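Ketsara Noiphan
Notes on interrupted stitches, bench practice, mostly for the September intake. Long thread. Skip to the tension part if your spacing is already fine.

Ketsara Noiphan
Running total in my logbook is 2,584 stitches. The target I set was 3,000. The count only includes tied and cut. A stitch I pull out goes in a separate column, and that column is more useful than the total.

Ketsara Noiphan
Spacing first. Pick a bite distance and keep it the same on both sides of the cut. Distance between stitches equal to the full width of one stitch is a reasonable starting rule on a straight line. Adjust it later on curves.

Ketsara Noiphan
Enter perpendicular to the surface. A shallow entry gives you a wide, thin bite and the edges roll inward. If the edges roll in, take it out. Tying it tighter will not bring them back.

Ketsara Noiphan
Tension. You want the edges touching. A slight pinch is acceptable on a pad. A groove under the thread means too much, and on silicone it also starts a tear at the entry hole, so the next pass on the same line is spoiled.

Ketsara Noiphan
Kristine Macaraeg checks this by laying a probe flat along the closed line. It should ride over each stitch without dropping into a gap between them. Takes seconds. I have copied it and would recommend it over eyeballing.

Ketsara Noiphan
Knots. Square throws, hands or jaws crossing each time. Slip knots come from pulling one end straight up while the other lies flat. Pull both ends level with the surface and across the line.

Ketsara Noiphan
Then move the knot to one side of the cut and leave it there. Same side for the whole row.

Ketsara Noiphan
Tails: short, and both the same length. Long tails get caught in the next stitch. Tails cut flush to the knot come undone when you flex the pad.

Ketsara Noiphan
Slack thread is where I still lose the most time. With a dark thread on a pale surface you can at least see which way the loose length runs. Lay it away from the open cut before you go in for the next bite. Loops left near the instrument get picked up by the jaws.

Ketsara Noiphan
Second picture for tied stitches along a closed line, with an open cut still to do. First one for loose thread.

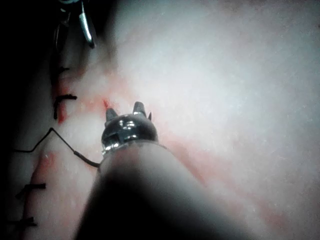
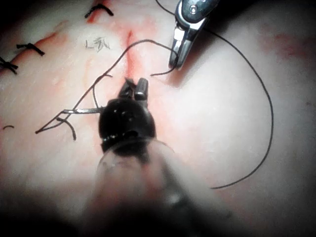

Ketsara Noiphan
On session length: 30 minutes, then stop. My pulled-out column climbs sharply after that, and it is nearly all tension errors.

Ketsara Noiphan
Pads. I have used Nirneo and Jaidee. Nirneo is softer and tears sooner at the entry holes. Jaidee holds up to 3 rows close together before the surface starts to give, but drags on the needle. Either is fine for interrupted stitches. For running stitches I would take the Jaidee.

Ketsara Noiphan
Store them flat. A pad kept curled in a drawer opens every cut on one side and you end up practicing against the curl.

Ketsara Noiphan
Kittipong Khunthong asked about mattress stitches. Separate thread, when I have enough of them in the log to say anything.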